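Search this site
Enter keywords
Go

Category: Course Handouts > Textile Care > Unit 4

Unit 4. Wringing and residual moisture

Residual moisture is the mass of water left in a cloth after wringing, divided by the dry mass. Woven cotton wrung by hand usually holds far more water than the same cloth spun in a machine.

For the lab, cut each sample to 40 cm by 40 cm. Weigh it dry, soak it for 22 minutes, wring it and weigh it again. Record both masses in the Mollah table.
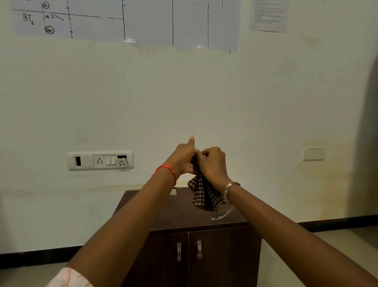 Twist direction matters when the yarn has a strong twist of its own. Wringing against it opens the yarn and can distort the weave. Note the direction on the sheet for each sample. Plain weaves recover faster than twills.

Read the Cesetti notes on drying rate before Unit 5.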